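Looking after one simulated cell: notes for the Sunday session

Speaker notes, 12 slides. Time on stage is 41 minutes with questions. Keep the water within reach.

Slide 1. Title

Say good morning. Say the talk covers a single cell, the kitchen counter cell we run in simulation at Mindcombe, and how it is kept in working order. No learning results in this talk. Anyone who came for training curves should go to the session in the large room.

Slide 2. What the cell is

One Franka arm, one marble counter, one tray, and a changing set of things to pick up. It lives entirely in software. People assume that means there is nothing to maintain. We have spent most of a year finding out how wrong that is, and I have a log with 80 entries to prove it.

Mention that the physical twin is in our Setow building and has its own maintenance sheet. I'm leaving it out today except for one comparison on slide 9.

Slide 3. The base

Start with the base because everything else is measured from it. The arm's base pose is stored in one file and only one file. In the first version it was stored in three places: the scene file, the controller config and the camera calibration. Someone moved the arm back to clear a counter corner and changed two of them. The planner then believed the arm was a little forward of where the renderer drew it. Grasps closed on air and every log line said success.

Pause here. Ask for a show of hands: who keeps a pose in more than one place?

What we do now: the base pose is read once at startup, the other programs ask for it, and the run stops if any of them disagrees.

Slide 4. Home position

The home position is checked before each batch. The arm goes home, the joint values are read back, and they are compared with the stored set. It sounds pointless in a simulator. It has caught two changed joint limits and one model file that was updated without a note.

If asked: yes, we check with the gripper open and again with it closed.

Slide 5. The gripper

Most of the upkeep goes here. Out of the 80 entries, 39 are about the fingers. Finger friction, finger contact shape, how far they open, how fast they close.

The contact shape was the worst. The drawn fingers and the fingers used for contact are separate meshes, and ours had drifted apart after a cleanup. Flatware shows this up quickly. A handle on a stone counter gives you very little height to work with, and a finger that is slightly too long in the contact mesh will touch the counter before it gets down beside the handle. The arm stalls and the controller pushes harder.

Fix: regenerate the contact mesh from the drawn mesh each time, never by hand. Then run the press test — fingers down on bare counter, slowly, until contact is reported, and compare the height with the drawn surface.

Slide 6. The counter

One flat contact surface per counter section. We used to have the counter as a detailed mesh and small items would creep along it while the arm was still at home. With the flat surface they settle and stay put.

Stone texture is for the cameras only. It has no effect on contact.

Slide 7. Placing the objects

Objects are dropped from a small height and given time to settle before the arm moves. Check for overlap first. Two items that start inside each other will fly apart, and one of them usually ends up on the floor.

The set changes between layouts, so the reset script has to clear everything, including whatever was left behind the last time. Zoslow, our layout tool, writes a list of what it placed. Compare that list with what the simulator reports. Do this before the run, not after.

Slide 8. The counter cell, two views

Let people look before talking. The labels on the slide are small, so read them out. 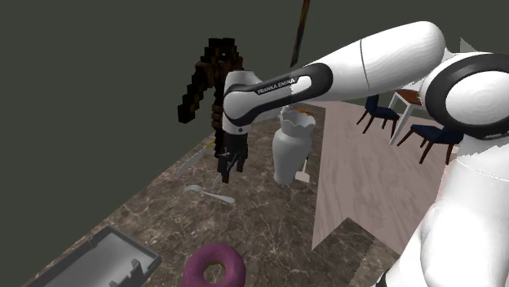 Gripper over the counter between a knife and a spoon.

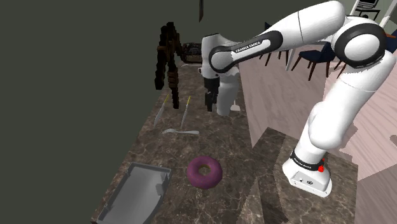 Next is the reach check. Before a layout is accepted, the arm is sent over each pick point with the fingers open and held there. We record the distance to the nearest contact shape that isn't the target. Tall things near the back of the counter are the ones that fail, and usually the hand housing is too close, with the fingers still clear. Layouts that fail go back to Zoslow with the item name attached.

Do the same check along the path. A clear end point says nothing about the elbow on the way over.

Slide 9. Comparison with the real cell

Keep this short. The real cell at Setow needs cables checked, fingertips replaced and bolts tightened. The simulated one needs files compared. The real one gets a visit every week and the simulated one used to get a visit when something broke. Both are now on the same weekly sheet.

Slide 10. The weekly sheet

Read through it at normal speed:

Base pose agrees in all programs
Home position read back, open and closed
Contact mesh rebuilt, press test run
Settle test, no creeping
Object list compared
Reach check on every layout in use
Model files unchanged, or the change is noted

The Harasym script runs all of it and writes one page. A person still reads the page and signs it.

Slide 11. What still goes wrong

Thin handles slip when the fingers close fast. We slow the closing speed for flatware and accept the lost time. Lighting changes between renderer versions still reach us without warning, and we have no check for that yet. If anyone in the room has one, I'd like to hear about it at the break.

Slide 12. Questions

Leave this slide up. Repeat each question into the microphone before answering. The sheet and the press test are in the handout by the door.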